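Numusbridge hockey board > Roster talk
Thread: Deschamps on leave, who plays the left side?

rinkrat_7
Team posted it 2025-11-17. Deschamps is away until February at the earliest, no reason given. That leaves six defensemen, and two of them are rookies. I would call someone up from Flesitham now.

coldbench
No rush. Clendard played both sides last year and did fine.
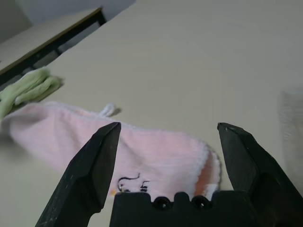

Black gripper, open, over a beige tabletop

rinkrat_7
Fine for seven games, against weak teams. He gets beat wide every night.

oldbarn
Agree with coldbench. Flesitham is short too - they drew 1,369 for the last home game and lost by four. Nobody down there is ready.

twolinepass
I was at that game. The big kid on the second pair looked ready to me. Good first pass, stays out of the box.

coldbench
One game. He has played roughly 900 minutes as a pro. Let him finish the year there.

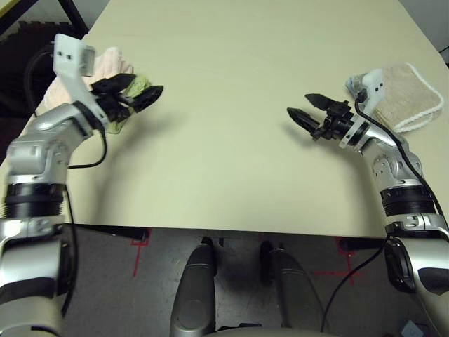 Two silver arms, cream table

twolinepass
You said the same about Clendard, and he made the team out of camp.

oldbarn
Different case, Clendard was older. Anyway I hope Deschamps is OK and takes all the time needed. The lineup can wait.

rinkrat_7
Same here, no argument on that. Still want a call-up before the road trip.

coldbench
Does anyone know if the leave counts against the roster limit? The team post did not say.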